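October
Handout by the Stanura workshop staff

Small Parts Storage and Stock Keeping
Notes to go with Unit 5, Building with Aluminum Profile

These notes cover how hardware is stored in the shop, how to label it and how to keep stock from running out in the middle of a build. Read them before the lab session. You will be sorting real stock, and the rules below are the ones the Fernuvport shop uses all year.

Why we store parts in open bins

Small hardware can be kept in drawers, in jars, in compartment cases with a lid or in open-fronted bins. All of these work for somebody. A shop where many people share the same parts has different needs from a home garage, and the main one is that a person should be able to find a part without opening anything.

Open bins do that well. You see what is in stock from where you stand, and you can take a bracket with one hand while holding a length of profile in the other. The cost is dust, and the chance that parts get dropped into the wrong bin by someone in a hurry. Dust matters very little for brackets and plastic caps. It matters a lot for bearings and anything with grease on it, so those stay in closed cases at the Jonamberg bench.

Drawers have one more problem. A full drawer of steel screws is heavy, and people pull them out too far. If you are setting up your own storage, keep heavy fasteners low and light plastic parts high.

How the parts are grouped

There are two common ways to group hardware. The first is by type: all screws together, all brackets together, all caps together. The second is by system: everything that belongs to one kind of construction is kept in one place, whatever type of part it is.

Grouping by type is easier for whoever does the ordering. Grouping by system is easier for the person building. For aluminum framing we group by system, and that means the brackets, caps and knobs live near short pieces of the profile itself. The short pieces are useful as a check. If you are not sure that a bracket or a cap fits the profile you are using, take a short piece out and try it. Do this before you carry parts to your bench.

Profile with T-slots is sold in many sizes, and the sizes look alike until you put them side by side. A bracket made for one slot width may seem to fit another and then slip under load. Look at the end of the profile. The slot opening, the outside width and the center bore all tell you which series you have. Write the series on your parts list as well as the length.

Tape is kept with the framing hardware too. Foam tape is used for mounting light panels and labels onto profile, and it gets used at the same stage of the work as the brackets. A large roll will stick out of a small bin. That is acceptable as long as it sits on its edge and doesn't lean on the bin beside it. Never lay a roll flat under other parts – the weight squeezes the adhesive out at the sides and the roll then picks up every bit of swarf in the shop.

In the orange bins, one column is for framing hardware and tape, with the gray corner brackets between the short pieces of profile and the tape. The other column has the small plastic caps and knobs. Learn this order, as the lab exercise depends on it.
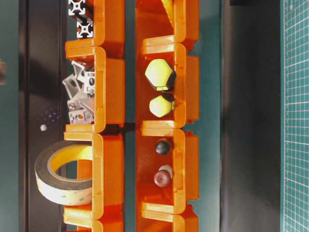
Filling the bins

Corner brackets are tipped into their bin loose. They do not nest, and lining them up takes time that is lost again as soon as somebody reaches in. Fill to just below the front lip. If brackets stick out past the front, the bin is too full or the brackets have shifted forward, and a few should be pushed to the back or returned to the reserve box.

Caps and knobs are lighter and can be filled higher. Keep different sizes apart. A mixed bin of caps is slow to sort and is the most common complaint we get from other courses.

Offcuts of profile go in only if both ends are cut square and deburred. Anything with a rough end goes to the saw bench first. Pieces longer than the bin go in the rack.

Labels

Each label has the part name, the series and the reorder point. Use the printed labels from the office and put them on the front lip. Do not write on the bin itself. Marker comes off bright plastic badly, and old writing under a new label causes mistakes.

Use the same part name that appears on the order sheet. People in the shop say "angle", "corner" and "bracket" for the same thing, and this is fine in speech, but the label should have one name and keep it.

Reorder points

The reorder point is the quantity at which you fill in an order slip. It depends on how fast the part is used and how long delivery takes.

Example for a corner bracket:
Use per week: 400
Delivery time: 2 weeks
Reorder point without reserve: 800

Then add a reserve for a late delivery. For parts bought from Pavliuk we add one more week of use, so the reorder point becomes 1200. This is far more than one bin holds. The bin is only the working stock, and the rest stays in sealed boxes in the store room. When you refill a bin from a box, check the count on the box against the sheet.

For tape, the reorder point is 2 unopened rolls. The open roll does not count.

Lab session, Saturday, 9 a.m.

Bring safety glasses and this handout. Long hair tied back, no loose sleeves – the saw bench will be running for the other group.

1. Take the mixed tray from your bench and sort it by system first, then by part.
2. Test every bracket and cap on a short piece of profile. Put any that do not fit in the tray marked Query.
3. Fill your bins to the level given above.
4. Write out a label for each bin and have it checked before printing.
5. Work out the reorder point for each part, using the use figures on the board.

Hand in the label sheet and your reorder figures before you leave. Parts from the Query tray will be gone through at the start of the next class.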